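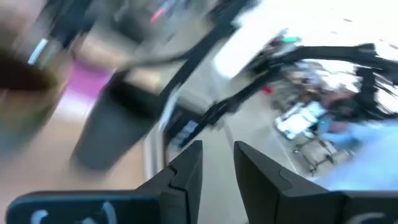 Figure 4a. Part of the room, with pale grey floor and thin-legged metalwork standing on it.

4.2 The mugs and the raised board

Before we come to the arrangements themselves, a few words on the setting, as our colleagues at Prumside were kind enough to ask about it more than once. We had hoped at first to work in a proper home kitchen, and Carola Wegener very generously offered hers, but the bench there was deep and crowded and we could never get the same layout twice. We settled instead on a large laboratory-style room with a glossy white tabletop. It has little of the comfort of a kitchen, although people were quite happy to talk about their own cupboards while standing in it.

The small shelf is a light wooden board on a black metal frame, the sort of thing many of us keep at home to get a second layer out of a cupboard. We were interested in the space underneath, which our earlier survey (35 households, see Section 3) suggested is where the everyday mugs end up – the favourites, more often than not, along with one or two plain ones that belong to no set at all.

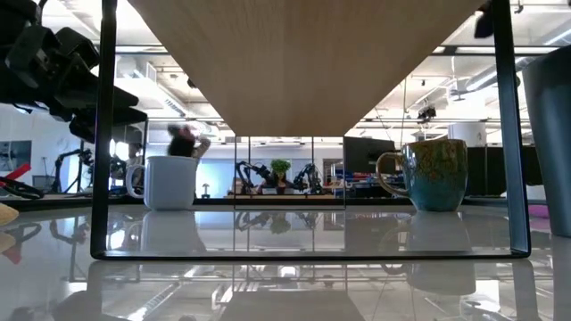 Figure 4b. The plain white mug (left) and the speckled teal-and-ochre mug (right), seen through the opening below the board.

We chose two mugs that nobody would mistake for a pair. The white one is plain ceramic. The speckled one is slightly taller and wider, and its glaze runs from rust and mustard down to a deeper blue-green at the base. In Figure 4b both handles point left, a layout we call "same-way" in the analysis. Of the 39 people interviewed, 31 told us they would turn the handles outward if the shelf were theirs, and several had firm views on the colour that ought to stand in front. Lieselotte Vogler coded these remarks separately, and we return to them in Section 5 with the comments on reach and on chipped rims.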